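Kartini Chin dobla toallas desde hace 21 años y sigue sin fiarse de quien dice que le relaja. «A mí me relaja sentarme», aclara, antes de que termine la pregunta.

Lleva la colada de Okach, un pequeño club de Larkville donde la ropa vuelve cada lunes hecha un ovillo. Su método tiene pocas normas y muchas quejas. La primera norma es no meter nunca lo rojo con lo blanco. La primera queja es que Kane Tautahi, el entrenador, todavía no la ha aprendido. «Le hice un cartel. Lo usó para apuntar un teléfono.»

¿Y por dónde se empieza? «Por lo de arriba. La gente tira de una esquina de abajo y luego se extraña.»
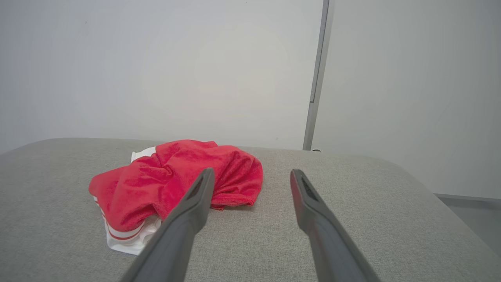 Toalla roja sobre una prenda blanca con ribete rojo, todo por doblar.

De la microfibra habla sin cariño: dice que se pega a los dedos y que, doblada, dura así lo que tarda alguien en buscar la suya. Ella la pliega en 3, con el borde hacia dentro. So-yul Ban, que la sustituye en enero, prefiere enrollarla. «Somos amigas», dice Chin, «pero de eso no hablamos».

Le pregunto si en casa es igual de ordenada. Mira hacia la puerta. «En casa tengo una silla», responde. «La ropa va a la silla.»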